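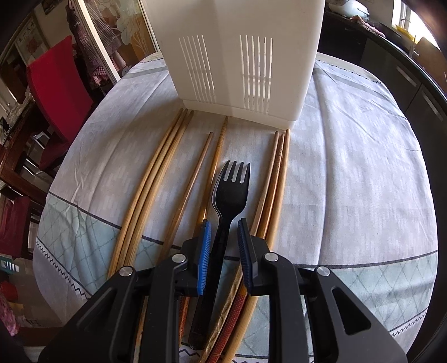
The demonstration at Graltholm in August was arranged as a table-clearing exercise, with the Okabe hand-held gripper used by a person first and the bench arm repeating the same task afterwards. I attended the morning part and am writing it up for those on the list who asked. The item that interested me most was the fork. A black plastic fork laid among wooden chopsticks is an awkward target: the head is broad, the handle is narrow where it leaves the head, and there are sticks lying lengthwise on both sides of it, so the jaws have to come down in whatever gap is left. Approaching along the handle with one ribbed blue pad on either side seems to me the correct choice. Going across the tines would mean fouling the neighbouring sticks before the pads had closed on anything.

Posted to the handling list, August
Replies: 9

On the earlier questions, taken in order:

> I could not get to the Graltholm open day and would like to know three
> things. First, whether the Okabe tool was shown on thin objects or only
> on the usual cups and blocks. Second, whether they used a bare bench or
> something nearer to a real table. Third, whether anyone gave a figure
> for failed grasps. The Kidelura visit last year was disappointing on
> all three. We were shown one cup, moved 19 times, on a rubber mat.

Thin objects: yes, and for most of the session. The chopsticks were mixed. Some were plain light wood, some were darker with fine rings cut near the tip, and a few had patterned handle sections. The ringed ones are said to be easier to hold and harder to segment. I have no means of checking the second part of that, but the first agrees with our own tests on turned dowel.

Surface: a round table with a cloth on it. The cloth had fold creases and a patterned border, and the presenters left the creases in. I would count this in their favour. A crease will lift one end of a light stick by a small amount, and a planner that assumes a flat plane will then close slightly low and push the cloth. We lost most of a week to this at Zokus before somebody put a straight edge on the table.

Figures: the presenters quoted 91 successful picks out of 100 for single sticks with clear space on both sides. For sticks touching a neighbour they would not give a number. Asked directly, they said the set was too small, 11 trials on that layout, and that they would sooner publish it with the rest. I think that is reasonable, although it leaves out the case most of us care about. Three sticks lying close together is normal on a table and is much worse than three sticks spread out.

Some further notes which nobody asked for.

The pads are ribbed across the contact face. On a round stick this gives a few narrow lines of contact and the stick can roll until it settles. On a flat handle such as the fork's I would expect it to matter less. A smooth soft pad was offered for comparison but was not fitted while I was there.

The force setting was fixed for the whole morning. I asked whether it had been chosen for the plastic or the wood and was told the wood.

The question period was too short and much of it went on battery life.

The slides are promised to those who signed the sheet at the door. If they reach me I will check whether they can be passed on here. I would still like to hear from anyone who stayed for the afternoon, in particular on whether the arm was given the touching sticks or only the spaced ones.

> Also, is it worth the train fare if they run it again?

For the thin-object work, yes. For the arm alone I would wait for the paper.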